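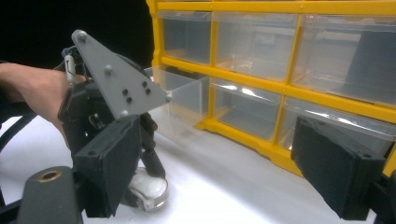 Why do we keep bread dough in the fridge overnight when it would rise perfectly well on the counter?

Mostly for the taste. The yeast slows way down in the cold, but the enzymes in the flour keep working on the starch, and the bacteria (if you're using a starter) keep making acid for a good while as the dough cools. You get a bread with more going on in it, and you also get to go to bed.

Baking Basics, Session 4: Slow Dough
Handout to go with the talk. Please bring it back next time, we'll write on it.

I'm going to assume you made the plain white loaf from session 2 at home. If you didn't, you can still follow along, but do make it before November is out, because everything from here on is a variation on that loaf and I'll keep saying "like the white loaf" until you're sick of it.

What yeast likes

Yeast is happiest somewhere in the high seventies, Fahrenheit. Push it warmer and it goes faster, and the dough starts smelling like a bar floor. Drop it into the thirties and it mostly sits there. It isn't dead, it's just waiting, and when you warm the dough up it gets going again.

Your fridge is a bigger deal than your recipe here. Mine runs cold at the back and almost mild in the door, and I've had two bowls from the same batch come out a full hour apart in readiness. Get a cheap fridge thermometer. Put it where the dough will sit and leave it overnight before you trust it.

Two places to put the cold

You can chill the dough during the first rise, as one big lump, or after shaping, when it's already in its pan or basket. People get very attached to one or the other!

Chilling in bulk is easier on fridge space and the dough is lovely to shape afterward, firm and not sticky. The downside is that a big lump takes hours to cool in the middle, so it keeps rising in there long after you've closed the door. If your bulk dough hits the lid by midnight, that's why. Put it in a bit earlier next time or use less yeast.

Chilling after shaping means you can bake straight from the fridge. Cold dough also takes a cut really cleanly, so if your scoring has been ragged, try this before you buy another blade. (I bought three. I know.)

Mafalda Bragança asked last time whether you can do both. You can, and I've done it with a strong flour, but by the second night a weaker flour gets slack and spreads out like a pancake. Try it once you know how your flour behaves.

The class dough

We mixed one large batch together: 930 grams of flour, which makes two decent loaves. Water was 70 percent, so 651 grams. Salt at 2 percent, call it 19 grams. Instant yeast was 4 grams, and that's less than the packet will tell you to use, because the packet assumes you want bread by lunchtime.

Mix until there's no dry flour left. Rest it for half an hour. Fold it in the bowl, turn it, fold it again, and do that a few times over the next couple of hours. Then cover it properly, and I mean properly, a lid or a tight wrap. A dish towel lets the top dry into a skin and you'll be picking leathery bits out of your loaf.

Fridge overnight. Next day, split it, shape it, let it warm up and puff, bake hot with some steam.

How do you know it's ready?

Poke it. If the dent springs right back, wait. If it comes back slowly and not quite all the way, bake. If it stays put and the dough sighs at you, bake it right now and don't expect a tall loaf. With cold dough the poke test fibs a little, as everything is stiff, so look at the size as well. I want to see it clearly bigger than when you shaped it.

Hicham Hamdy's loaf had that big tunnel under the crust, and he thought he'd let it rise too long. I think it was the opposite: not enough time, plus some air trapped in the shaping. We'll cut open a few on purpose next session and compare.

For next time

Bake the same dough twice, one night in the fridge and then two nights, and keep everything else the same. Write down the fridge temperature and what the crust looked like. Freeze a slice of each and bring them in, labeled please! Lanying Ren has the spare scales if you need to borrow one. Rye is next, so if you can find whole rye flour, pick up a small bag, and keep it in the freezer until we meet.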